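Re: [manip-list] how many examples before you stop collecting?

From: Dehua Qiu
Date: 11 June 2024

Hi all,

Been meaning to answer this for days and kept getting pulled away, so apologies if the thread has moved on by the time you read it.

> We've got 900 demonstrations of one task (small packets into a tray,
> two hands, teleoperated) and the policy is still hopeless when the
> tray is turned. Straight on to the table edge it's fine. Turn it a
> bit and the arm goes to where the tray would have been. My boss
> wants us to go to 2,000 and see. I'm not keen, as that's most of
> the summer gone. Has anyone on here hit a point where more of the
> same just stopped helping? And how do you decide what goes in the
> bin? At the moment we keep anything that ends with the packet
> inside the tray.

I've got every sympathy, we did exactly this. Our set for the Mahuika project is at 1,301 at the moment, and I'd say the first big chunk of it taught the model one thing very thoroughly and not much else. We'd put the tray down square to the edge every single time because that's what tidy people do with trays! There was even a strip of tape on the table to line it up against. The loss curve looked lovely. Then Trekberg sent someone over for a look, they nudged the tray with an elbow while leaning in to see, and off went the arm to the old spot. So no, I wouldn't go to 2,000 of what you've got. I'd stop today and look at how the tray sits in the ones you have.

What we do now is set the layout from a printed sheet before every take. Juline wrote a little script that spits out a page of angles and positions, plus which item goes in which hand and whether there's something in the tray already. The operator doesn't get to choose. It sounds fussy and people grumbled for the first week (me included), but left to ourselves we all drift back to the middle of the table and the comfy angle. I went back through our February takes to check this and it was painfully clear who had been driving just from where the tray was.

The "something in the tray already" part made more difference than I expected, by the way. If every example starts with an empty tray, the model has never had to put anything down next to anything else. Ours used to come in low and straight down, very confident, and drop the packet on top of whatever was there. We started leaving a bigger box lying in the tray at an angle for a good share of the takes and that sorted out a lot of it. Not all. It still gets a bit muddled when the box is right up against the wall on the side it wants to come in from.

As for what goes in the bin – I think "ended with the packet inside" is too generous and also too strict, if that makes any sense. Too generous because it lets in the ones where the operator fumbled, parked the arm for a bit to think, then finished. The model learns the thinking pause. We had a policy at Wistham that would get halfway across and simply stop, like somebody who has walked into a room and forgotten what for, and when I went looking there were loads of takes with a long wait in just that place. We trim those now if the wait is at the start or the end, and bin them if it's in the middle.

Too strict because you're throwing away the slips where the operator recovered but called it a fail out of pride. Please keep those! If the packet slides in the fingers and they shift the grip and carry on, that's gold. We've got a tick box for it on the sheet now, "slipped and saved", and when we gave those takes a bit more weight in training the thing got noticeably better at hanging on.

You asked off list what our setup looks like during a take, so I've stuck one in.

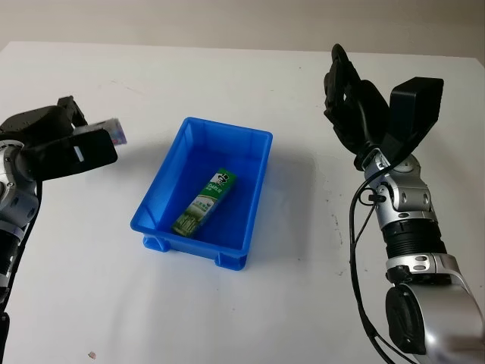
Going back to the two hands, I'd also check what your second arm is doing in your takes. For ages ours did nothing at all, the operator just left it wherever it had been parked, and the parked position was the same all day. So the model had tied "right arm is exactly here" to "start the task". Move it over a little and nothing happened. We now jog the spare arm to a different place before each take, and that's on the sheet as well. It costs next to nothing and I wish we'd done it from the beginning.

Same sort of thing with the objects. Cartons with lots of print on them are handy because there's plenty for the vision side to grab hold of, but do put some plain ones in too or you'll get a nasty surprise with the first dull brown box. Small flat packets are a pain in their own way. Ours get held near one end more often than not, and if all your grips look the same you'll find the model can't cope with one that's gone in a bit skewed. Swap hands as well if your rig lets you. We do half with the left, half with the right, and the right is still worse, which I put down to all of our operators being right handed and rushing it. No proof of that, mind you.

If I were in your shoes I'd do 30 takes with the tray at angles you've never used, keep them completely out of training, and use them as your check each time you retrain. Then add new varied takes in small batches and watch that number instead of the total. When it stops moving for a couple of batches, change something about what you're collecting. I'd be surprised if you needed anything like another 900, though I've been wrong about this stuff before and your hands may well be fiddlier than ours.

One practical thing: wipe the table or don't, but don't do it on a schedule. We had all the clean-table takes in one batch and all the scuffed ones in another, and the batches happened to be different items. You can guess what it picked up on.

Happy to send the layout script if you want it. It's short and not pretty and the angles are in degrees in one place and radians in another, so read it before you run it. Juline says she'll tidy it up, but she said that in February.

Does anybody else here bin on length, by the way? We've been arguing about whether very slow takes should go even when they're clean, and I keep changing my mind.

Cheers,
Dehua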